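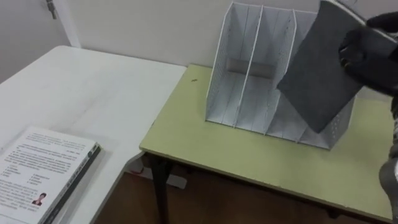
The planner should be allowed to say "I don't know"

March 11, 2025

I've been writing software for robots long enough to have strong feelings about boring things, and the one I want to complain about today is the success flag. You know the one. The arm runs its little routine, the last waypoint comes back green, the gripper opens, and the planner writes "done" in the log. Done according to whom?

Filing is what got me worked up. Putting a flat thing into an upright slot sounds like the easiest job in the world, and it's miserable! The slot is narrow, the walls are thin and full of little holes, and depth cameras hate little holes. Half the points go straight through the mesh and land on whatever is behind it. So your perception code hands the planner a divider that's partly there, and the planner (being a trusting soul) believes it.

On Fullgate, our task planner, we used to treat the end of the motion as the end of the job. I wrote that part, so I get to be rude about it. The arm would let go and we'd move on to the next item without ever looking back at the slot. When we went through 3,149 logged placements by hand, 200 of the ones marked as successes were nothing of the kind. Folders leaning on the outside, folders in the compartment next door, one lying flat on the floor. All green.

People always want to fix this with a better model. Train it on more slots, more folders, more lighting. Sure, go ahead, I like data as much as anyone. But we added another 2,000 runs to the training set last June and the motion got lovely and smooth and the log was still lying to us, because a smoother motion doesn't know any more about where the folder ended up.
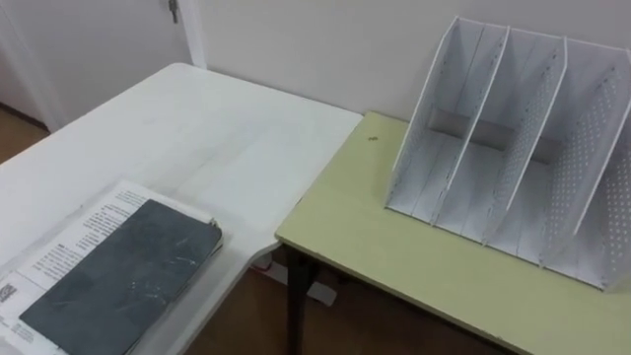

What helped was dull. We made "placed" a thing the robot has to see. After the release the arm backs off, the camera gets a clean view, and a separate check compares the slot before and after. If the check can't tell, it returns "unknown," and the planner has to deal with that as its own case. Look again from the side, nudge, or ask a person. Bosimdale, which is what we call the checker, is maybe the least clever code I've ever shipped and I'd save it first in a fire.

I got pushback on "unknown." It makes the numbers look worse, and the folks at Blackwood, who were testing it with us, really did not love seeing a third column in their weekly report. I get it! But those cases were always in there. They'd been sitting in the success column with everybody else.

There's a cost. The extra look adds 5 seconds per item, and if you're moving a lot of stuff that hurts. You can skip it for easy objects, and I do, for blocks and cups and things that land where you drop them. For anything thin going into anything narrow, I'd pay it every time.

I'm porting the same check to Revby now, our older stack, where success is still a single boolean buried in the gripper driver. I've found it in four different files so far.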